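Projets d'étudiants
Partages : 12 | Commentaires : 3
Dernière mise à jour : 28/10/2019

La consigne des contenants alimentaires à Illitz : ce que disent les chiffres, et ce qu'ils ne disent pas

Rapport de projet, deuxième année, module « Consommation et territoires »

1. Point de départ

En mars, la ville d'Illitz a vu arriver un service de contenants consignés pour les repas à emporter. Le principe tient en quelques mots : le client paie une caution, emporte son plat dans une boîte réutilisable, rapporte la boîte chez n'importe quel commerçant du réseau et récupère sa caution. Le service s'appelle Jusanik. Ses affiches, collées sur les vitrines et dans les arrêts de bus, promettent « zéro déchet, zéro effort ».

Notre groupe est parti de cette phrase, que nous trouvions exagérée. Un système qui demande de garder une boîte sale dans son sac jusqu'au lendemain demande forcément un effort à quelqu'un. Il restait à savoir à qui, et si le résultat en valait la peine. Nous devons préciser que deux membres du groupe étaient déjà clients du service et plutôt contents au début du projet. Les autres ne l'étaient pas. Cela a donné des réunions assez animées et nous pensons que le rapport s'en ressent par endroits.

2. Ce que nous avons fait

Nous avons distribué un questionnaire à la sortie du marché couvert, devant la gare et dans le hall de notre bâtiment. Après avoir écarté les feuilles incomplètes, il nous reste 203 réponses. L'échantillon n'est pas représentatif : les étudiants y sont beaucoup trop nombreux, et les personnes pressées ont refusé de répondre, alors que ce sont justement elles qui achètent le plus à emporter. Nous l'avons compris trop tard pour corriger le tir.

Nous avons aussi interrogé les gérants de neuf commerces partenaires, parmi lesquels l'épicerie-traiteur Bangash, qui a accepté de nous laisser consulter son cahier de suivi. C'est de loin notre meilleure source. Enfin, Jusanik nous a transmis un tableau récapitulatif d'une page. Nous avions demandé les données par semaine et par commerce. On nous a répondu qu'elles n'étaient « pas consolidées ».

3. Le taux de retour

D'après ce tableau, 1 558 contenants ont été mis en circulation depuis le lancement. Sur ce total, 352 n'étaient pas revenus à la date de l'extraction. Le service présente ce résultat comme un succès et parle d'un « taux de retour exceptionnel ». Plus d'une boîte sur cinq manque pourtant à l'appel.

Le mot « circulation » nous a longtemps occupés. S'agit-il du nombre de boîtes achetées par le service, ou du nombre d'emprunts ? Dans le premier cas, une boîte empruntée dix fois ne compte qu'une fois, et la perte par emprunt est faible. Dans le second, elle est importante. Le tableau ne donne pas de définition. Nous avons posé la question par courriel à deux reprises et nous n'avons reçu que la brochure. Nous avons donc renoncé à calculer un nombre moyen d'utilisations par boîte, qui aurait été le seul indicateur vraiment utile pour juger de l'intérêt écologique du système.

Le cahier de l'épicerie Bangash donne une image plus contrastée. Les habitués rapportent presque tout, souvent dans la semaine. Les clients de passage, eux, disparaissent avec la boîte. Le gérant ne s'en plaint pas, puisque la caution couvre le prix d'achat. C'est d'ailleurs ce qui nous gêne : financièrement, une boîte perdue ne coûte rien à personne dans la chaîne, sauf au client, qui a de fait acheté une boîte en plastique dur dont il n'avait pas besoin.

4. Où vont les boîtes ?

Notre hypothèse de départ était qu'elles finissaient à la poubelle. Les réponses ouvertes du questionnaire racontent autre chose. Beaucoup de gens les gardent. Elles servent pour les restes, pour les vis, pour la peinture, pour la nourriture du chat. Une personne a écrit : « Elle ferme mieux que les miennes. » Une autre nous a dit ne pas savoir qu'il fallait la rendre, alors que c'est imprimé sur le couvercle.

On peut y voir une bonne nouvelle, et les deux clients satisfaits de notre groupe ont défendu ce point de vue. Une boîte gardée et utilisée pendant des années évite peut-être l'achat d'une autre. L'argument nous paraît fragile. La plupart des foyers interrogés possèdent déjà bien plus de récipients qu'ils n'en utilisent : saladiers, bols, bocaux, boîtes dépareillées, couvercles qui ne vont plus sur rien. Ajouter une boîte au placard ne retire pas celles qui s'y trouvent. 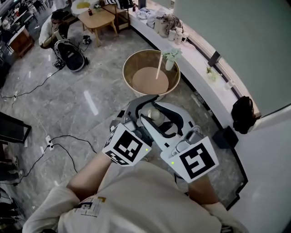
Récipient rond à bord beige doré et petit couvercle rond en métal.

Cette abondance est la grande absente des discours sur la consigne. Quand nous avons demandé aux gens s'ils accepteraient de venir avec leur propre récipient, une majorité a répondu oui. Quand nous avons demandé s'ils l'avaient déjà fait, presque tous ont répondu non. Les raisons données sont toujours les mêmes : on n'y pense pas le matin, on a peur de déranger, on ne sait pas si c'est permis. Sur ce dernier point, les commerçants n'étaient pas plus avancés que leurs clients. Deux gérants pensaient que c'était interdit, un troisième que c'était obligatoire de l'accepter, et les autres faisaient selon l'humeur et la file d'attente.

Il faut reconnaître aussi que les récipients domestiques sont mal adaptés à l'usage. Un grand bol à soupe ne se transporte pas plein dans un bus. Une casserole avec son couvercle pèse lourd et fait sourire la file. Les bocaux en verre conviennent aux sauces, moins bien au riz. Nous avons essayé pendant une semaine de déjeuner uniquement avec nos propres contenants, et trois d'entre nous ont abandonné avant la fin, dont un à cause d'un curry renversé dans un sac de cours. Cette petite expérience n'a aucune valeur statistique. Elle nous a quand même rendus moins sévères envers les gens qui prennent la barquette jetable.

5. Le lavage

C'est le sujet sur lequel nous avons obtenu le moins de réponses et sur lequel nous gardons le plus de doutes. La brochure de Jusanik affirme que les boîtes sont lavées « localement et de manière responsable ». Chez les commerçants que nous avons rencontrés, elles sont lavées sur place, par le personnel, avec la vaisselle du jour. Certains disposent d'un lave-vaisselle professionnel, d'autres d'un évier. Personne ne relève la consommation d'eau ou d'énergie liée au service, et nous ne voyons pas comment on pourrait afficher un bilan environnemental sans cette donnée.

Les boîtes reviennent en général rincées, parfois non. L'odeur a été évoquée spontanément dans plusieurs entretiens. Une gérante nous a expliqué qu'elle stockait les retours du vendredi soir dans une caisse fermée derrière la boutique et qu'elle préférait ne pas l'ouvrir trop vite. Elle n'est pas rémunérée pour ce travail, et le temps passé n'apparaît nulle part dans les documents du service. Voilà une partie de la réponse à notre question initiale sur l'effort.

6. Ce que nous en pensons

Nous ne concluons pas que la consigne est une mauvaise idée. Pour les habitués d'un même traiteur, le système marche, et les barquettes jetables évitées sont bien réelles. Nous doutons en revanche qu'il puisse être étendu à toute la ville sur la seule base du tableau qui circule actuellement. Avant d'y consacrer de l'argent public, il faudrait connaître le nombre d'emprunts, la durée de vie des boîtes, le coût du lavage et le temps de travail des commerces. Rien de tout cela n'est difficile à mesurer.

Une piste moins spectaculaire serait un simple autocollant en vitrine indiquant que le client peut apporter son récipient, avec une règle claire affichée au comptoir. Trois commerçants se sont dits prêts à essayer. Nous ne savons pas si les clients suivraient, vu l'écart entre ce qu'ils déclarent et ce qu'ils font.

7. Limites et regrets

Le questionnaire était trop long. La question sur la caution était mal formulée et nous avons dû retirer ses résultats. Nous aurions dû demander les données par commerce dès la première semaine, par écrit, en passant par l'enseignant. Nous n'avons pas non plus interrogé de commerce ayant refusé de rejoindre le réseau, ce que le jury intermédiaire nous avait pourtant conseillé. Le cahier consulté chez Bangash est tenu à la main et comporte plusieurs pages illisibles, que nous avons laissées de côté.

Annexes disponibles auprès du secrétariat : questionnaire, grille d'entretien, tableau transmis par le service.

Dans la même rubrique
- Les horaires du marché couvert conviennent-ils à ceux qui travaillent ?
- Composteurs de quartier à Illitz : une visite décevante
- Pourquoi les vélos en libre-service restent en bas de la côte
- Gaspillage au restaurant universitaire : retour sur une pesée ratée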